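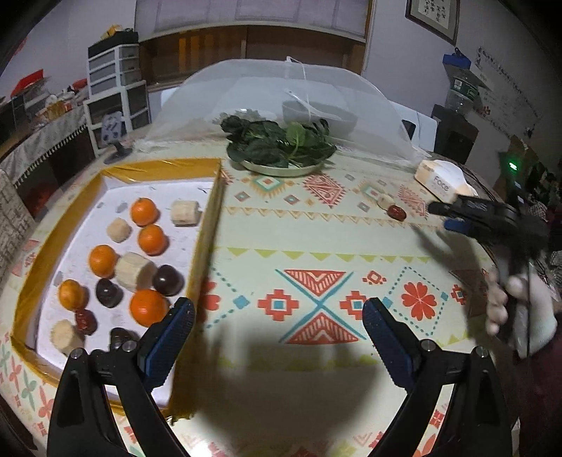
# 프롬프터 상자 안의 열두 살

브롤리츠에 처음 갔을 때 저는 길을 잘못 들어서 학교 뒷문으로 들어갔습니다. 덕분에 강당 정면의 번듯한 현관 대신 무대 뒤편 계단부터 보게 되었지요. 계단에는 아이들 외투가 난간마다 걸려 있었고, 누군가 위층에서 같은 대사를 자꾸만 되풀이하고 있었어요. "등대지기는 잠들지 않아요. 등대지기는 잠들지… 않습니다?" 끝말을 이렇게 바꿨다 저렇게 바꿨다 하는 그 목소리가 어찌나 진지하던지, 한참을 계단에 서서 들었습니다.

이 학교의 연극반은 순회극단 '소스우드'와 함께 해마다 작품을 한 편씩 올립니다. 극단이 와서 공연을 보여 주고 떠나는 방식이 아니라 한 학기를 같이 보내는 방식이에요. 극단을 이끄는 엘주비에타 그워바츠키 씨는 젊을 때 큰 극장에서 프롬프터로 일했습니다. 무대 앞쪽 바닥의 작은 상자에 들어앉아, 배우가 대사를 잊으면 낮은 목소리로 첫마디를 건네주는 사람 말입니다. 요즘은 그런 상자가 있는 극장을 찾기도 쉽지 않지요.

"저는 상자 안에서 연극을 배웠어요. 배우들 신발만 7년을 봤는데, 신발을 보면 그 사람이 대사를 잊을 참인지 다 보이거든요."

그래서인지 소스우드의 학교 작업에는 꼭 프롬프터가 있습니다. 그것도 어른이 아니라 학생이 맡습니다. 올해 그 자리는 열두 살 카츠페르 슐츠에게 돌아갔습니다. 처음 오디션에서 카츠페르는 선장 역을 원했다고 해요. 그런데 막상 연습이 시작되자 자기 대사보다 남의 대사를 먼저 외워 버렸고, 친구가 막힐 때마다 입술이 먼저 움직였답니다. 그걸 그워바츠키 씨가 놓칠 리 없었지요.

작품 제목은 〈소금 우체국〉입니다. 바닷가 마을 우체국에 주소 없는 편지가 쌓이고, 아이들이 그 편지의 주인을 찾아 나서는 이야기예요. 대본은 이레나 브조조프스카 씨가 썼는데, 첫 번째 원고는 아이들에게 보여 준 날 절반이 날아갔다고 합니다. 5월의 일이었습니다. 둘째 막에 나오는 긴 독백을 두고 한 아이가 손을 들더니 "이 사람은 왜 혼자 있는데 이렇게 예의가 발라요?" 하고 물었다는 거예요. 브조조프스카 씨는 그날 밤 독백을 지우고 짧은 노래를 하나 넣었습니다. 저도 연습실에서 그 노래를 들었는데, 솔직히 지금까지도 설거지할 때마다 흥얼거리고 있습니다.

## 속삭임에도 연습이 필요하다

프롬프터 연습은 생각보다 까다롭습니다. 너무 빨리 알려 주면 배우가 일부러 둔 침묵을 망치고, 너무 늦으면 객석이 먼저 눈치를 챕니다. 카츠페르는 대본 여백에 연필로 작은 물고기를 그려 두었더군요. 물고기가 한 마리면 원래 잠깐 쉬는 곳, 두 마리면 오래 쉬는 곳이래요. 그럼 세 마리는 뭐냐고 물었더니 "거기는 반다 선생님이 우는 데예요" 하고 태연하게 대답했습니다.

음악을 가르치는 반다 노바코프스키 선생님은 이 말을 듣고 크게 웃었습니다. 운 건 딱 한 번이었는데 그게 대본에 남을 줄은 몰랐다면서요. 선생님은 피아노를 무대 옆으로 옮기면서 카츠페르와 눈을 맞출 수 있는 각도를 찾느라 오후를 통째로 썼습니다. 노래 도중에 가사를 놓친 아이가 있으면 프롬프터가 고개를 들고, 그러면 피아노가 한 마디를 더 돕니다. 객석에서는 그저 전주가 조금 긴 노래로 들릴 뿐이에요.

쉬는 시간 이야기도 하지 않을 수 없네요. 아이들은 쉬라고 하면 꼭 더 시끄러워지는데, 어느새 둘러앉아서 서로의 배역을 바꿔 읽고 있습니다. 우체국장이 갈매기가 되고 갈매기가 편지 배달부가 되고, 그 와중에 누가 틀리면 카츠페르가 입에 먹을 것을 문 채로 고쳐 줍니다. 그워바츠키 씨는 이 시간에는 절대로 끼어들지 않는다는 원칙이 있다고 했어요. 그러면서도 멀찍이 앉아 공책에 뭔가를 잔뜩 적고 있었지만요.

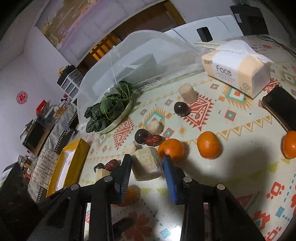
*무늬 있는 식탁보 위의 오렌지와 패션프루트.*

## 로다리 홀의 첫날

공연은 학교 강당과 시내의 로다리 홀에서 나누어 올렸습니다. 로다리 홀은 객석이 거의 400석이라 아이들이 처음 들어가던 날에는 다들 목소리가 작아졌답니다. 무대감독 치프리안 비에초레크 씨가 한 사람씩 객석 맨 뒷줄로 데려가서, 거기 앉아 친구의 대사를 들어 보게 했습니다. 저도 따라가 앉아 보았는데 무대가 정말 멀더라고요. 우체국 창구가 성냥갑만 했습니다.

진짜 프롬프터 상자는 없으니 비에초레크 씨가 무대 왼쪽 끝에 우체통 모양의 가리개를 세웠습니다. 카츠페르는 그 안에서 작은 등을 켜고 대본을 봅니다. 극 중에서 아이들이 편지를 넣으러 올 때마다 우체통 안에 정말로 사람이 있는 셈이지요. 막이 오르기 30분 전, 카츠페르는 벌써 들어가 앉아 있었습니다. 답답하지 않느냐고 물었더니 여기가 제일 좋은 자리라고 하더군요.

첫 공연에서 우체국장 역의 아이가 2막 첫머리에 멈췄습니다. 저는 그 대목을 여러 번 본 터라 가슴이 철렁했어요. 그런데 아이가 천천히 우체통으로 걸어가서 뚜껑을 열고 귀를 가까이 대더니, 무슨 소식이라도 들은 것처럼 고개를 끄덕이고는 대사를 이어 갔습니다. 객석에서는 웃음이 터졌습니다. 제 옆자리 관객은 그게 대본에 있는 장면인 줄 알았다고 했고요. 브조조프스카 씨는 다음 날 그 동작을 대본에 적어 넣었습니다.

공연이 모두 끝난 뒤 노바코프스키 선생님은 아이들에게 편지를 한 통씩 써서 우체통에 넣자고 했습니다. 받는 사람은 내년에 연극반에 들어올 아이들이에요. 모인 편지는 39통이었는데, 한 아이가 여러 통을 쓰기도 했고 조명실에서 슬쩍 넣은 것도 있다고 합니다. 무엇을 썼는지는 서로 묻지 않기로 했대요.

소스우드의 다음 행선지는 엘 이드리시 문화관입니다. 그곳에서 만나는 학교 아이들과는 전혀 다른 이야기를 새로 쓴다고 해요. 우체통 가리개는 브롤리츠에 두고 갑니다. 카츠페르는 내년에 선장 역에 다시 지원할 생각이고, 자기 자리를 물려받을 사람에게는 물고기 그리는 법부터 가르쳐 주겠다고 합니다.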